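Suturing practical: handout 3
Hiltwood Skills Lab, bench session

1. The pad
Each bench has one synthetic tissue pad. Fix it flat at all four corners before you start – a pad that lifts will drag the thread. Pads are replaced after 26 sessions, so tell the demonstrator if yours has split.

2. The thread
Cut 16 cm of black thread for each interrupted stitch. Running stitches are covered in handout 4. Put offcuts in the yellow tub and needles in the sharps box.

3. Holding the needle
Grip it two thirds of the way back from the point. Enter the pad at a right angle and follow the curve of the needle with your wrist.

4. Holding the thread
The serrated inner face of the driver's jaws gives a firm grip but can fray the strand. Close on the short tail where you can. Keep the grasper open and near the thread, ready to take over.

The needle driver is the dark instrument, the grasper the silver one with its jaws apart. The black strand runs across the tips of the driver.

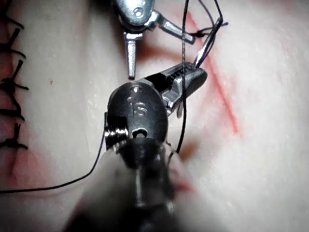

5. Tying off
Two throws one way, one throw the other. Lay each throw flat and trim the ends to 5 mm.

Reading: Engebretsen, chapter 2; Condell, the section on knots.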